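3.2 How we read the port notices

I should say up front that I came to submarines sideways. My co-author Dalia Dzene knows hulls; I know paperwork. So our count of diesel boats at the Gbeho yard rests on 185 port notices, read twice – once by me and once by Kwadwo Asamoah, who didn't see my notes until we'd both finished. We disagreed on 10 of them, mostly over whether a boat "shifted berth" or really put to sea.
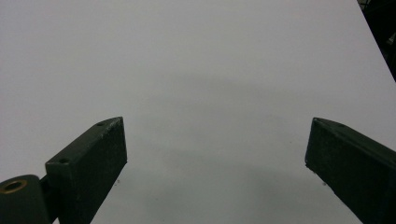
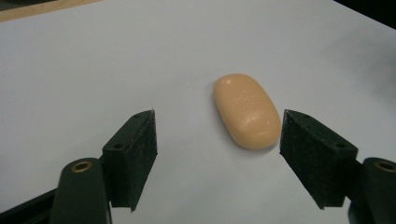
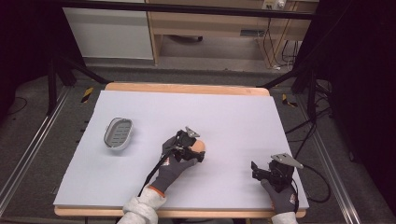 Figure 2. Pale work surface, three views.

Reading time: 2 minutes

Those 10 went to Zuweira Mensah, and I've kept her calls even where I grumbled. Her rule was simple: if a tug was booked both ways on the same day, we score it as a berth shift. It's a cautious rule, and it probably hides a few short trips (I'd bet on the February ones, when the yard was busy and the notices got sloppy).

That left 140 notices we were happy to use. I still worry about the older boats. A navy that wants to look bigger than it is can move one tired hull from pier to pier and get plenty of mentions out of it. Dalia thinks the battery refit records would catch most of that, so we turn to them in Section 3.3.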